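March, after supper

I keep meaning to write these up the same night and then falling asleep, so tonight I'm doing it before I even take my shoes off. We got a lot done for the club! The task we finally settled on for the Kematport round is cord tidying, coiling cables and putting them away in a clear box, and I have to say I've grown fond of it, dull as it sounded when Usha D'Souza first brought it up.

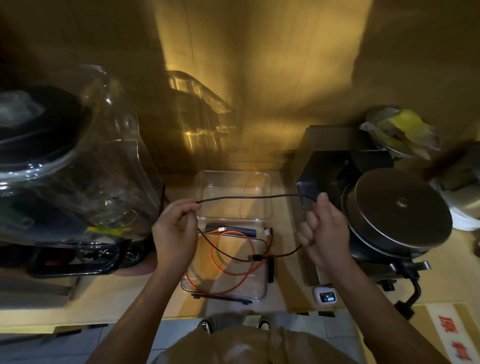 Usha's thinking is that a cable never lies the same way twice, so Dogbe (our robot, still mostly elbows) will have to learn from plenty of people doing it by hand in real kitchens with real clutter. We are supposed to hand in 2,430 short clips by the end of the month and the cap is 3,000, and I had no idea how slow that would feel. My wrists ache. I've learned that I make my loops much too fast, and that Danica Rusnák makes hers beautifully, the way her father taught her to do garden hoses. She went over my notes with me on the phone and was very kind about them — kinder than I would have been.
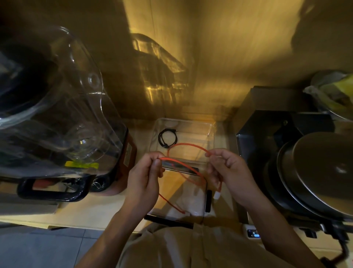 Why not just use one cable and keep it simple? Usha wants a black one and an orange one in there together so that Dogbe learns to tell them apart even where they cross.

I do see the sense of it, though I grumbled plenty. The team from Florkside is doing folded towels, and I was jealous of them for a good hour. Then I remembered how our towels went last year at Nokley, when we came in 46th, and I felt better about cords.

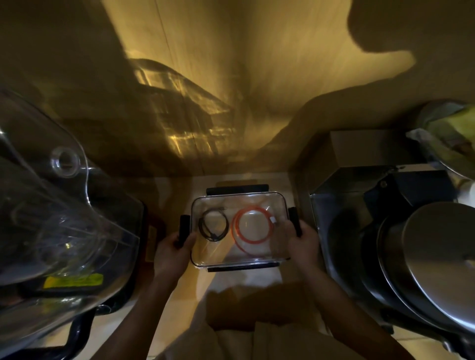

Black cable and orange cable, both coiled.

Tomorrow I want to be up by 5 to sort clips before class, and I must ask Danica whether we label the lifting part separately or leave it in with the coiling. Also return her extension cord, which has been in my backpack since the last meeting.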